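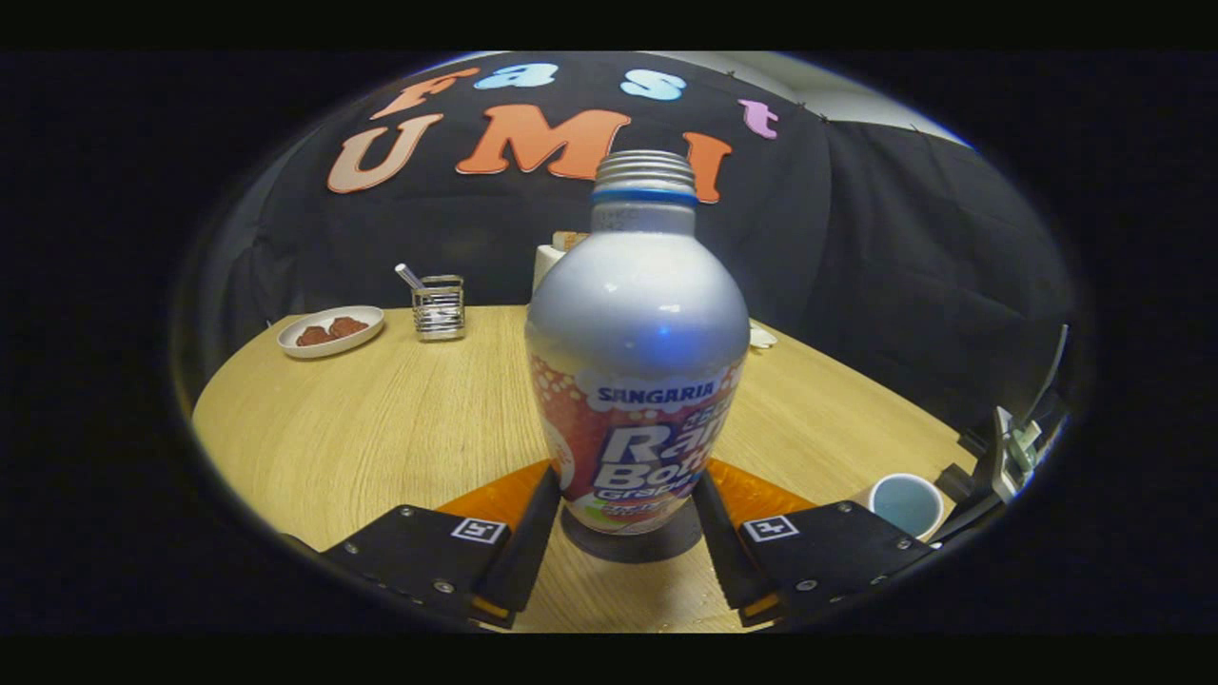
The bottle station at Noven used to be judged by output. Since July it has been judged by demonstrations: an operator closes the hand-held gripper on a container, and the recorded motion trains the arm that will do the job later. Patricio Arancibia's shift is asked for 200 usable grasps a day.

That is skilled work – angle, pressure, the moment of release – and it is still paid at the packing rate. Noven should set a separate grade for it before the arm goes live. A worker who supplies the training data has changed jobs, and the contract should be rewritten to match.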